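Two arms, one table and a lot of dough

February has mostly gone on the left arm. I know I said last time that the shoulder joint was sorted and I'd be on to the fun part by now, but it had a wobble that only showed up when it was stretched right out, and I ended up taking the whole thing back to the base and starting again. Twice, if we're counting the evening I put a bearing in backwards and didn't notice until I'd done every screw up.

Anyway! It's together, it moves, and both arms are now on the same table at the Hundholm workshop. I've been building the pair there for most of the winter, partly for the space and partly for the company. At home I had the right arm clamped to the kitchen worktop and you couldn't get to the kettle.

For anyone new, the project is called Prirarex (don't ask, it was the only name that wasn't taken) and the idea is a pair of small arms that can do fiddly kitchen jobs together. The motors came second-hand in a box of odds and ends, and I paid 100 for the lot, which I still think was a bargain even though two of them were dead. The grippers are my own design, version four. Version three could hold a spanner beautifully and squashed everything else.

Grippers first

The thing I've learned about grippers is that I kept practising on the wrong stuff. Wooden blocks are lovely. They're square, they stay where you put them and they don't mind being dropped, so I spent weeks getting very good at wooden blocks and then the first paper cup folded like a hat.

So I've moved on to awkward things. Dough is the best of them – it's lumpy, it changes shape every time you touch it and it sticks to the fingers if you squeeze for too long. A foil tray is nearly as bad, because the edge bends before the gripper has decided it's holding anything. A paper cup with a bit of liquid in the bottom is my test for whether I've set the force too high. I set the force as a plain number in the software, and it was at 400 when I started on dough. I've come down a long way.

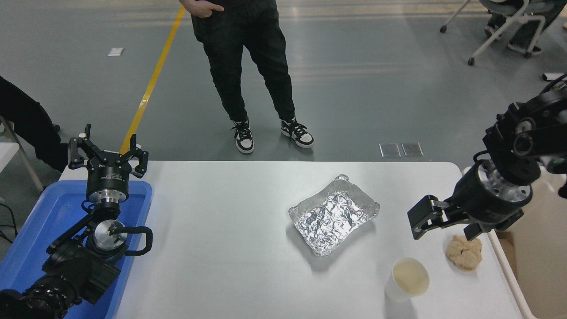

What's giving me trouble

Cables, mainly. The ones on the left arm are still a bit too short for comfort, and if I swing the elbow out wide I can hear them creak against the clips. I've ordered a longer set from Paulík, who do decent flexible stuff by the metre, and I'll redo the whole run when they arrive.

The other problem is getting the two arms to agree with each other. Each one is fine alone. Ask them to share a job, say one steadying a tray while the other puts something in it, and there's a delay between them that's small on paper and enormous when there's a cup in the way. I had a log file going one night and the error came up 1746 times before I found out I'd left an old test script running in the background. Felt very silly. Fixed that, and the real delay is still there, but at least I can read the log now.

I've slowed everything to 30 per cent speed for the time being. It's a bit like watching someone do the washing up in a dream, but I can reach the stop button in good time and the dough stays off the floor.

Next jobs

New cables, then softer pads for the fingers. I've got some silicone sheet left over from the Emamwood build (the plant-watering one, still going, still dripping) and I want to try it in two thicknesses. After that I'd like to get a lump of dough from the table into a tray using both arms, start to finish, without me nudging anything. If you've had any luck with sticky stuff and parallel grippers, please leave a comment, especially if you've found a pad that washes clean. I've tried flour on the fingers and it got into the joints.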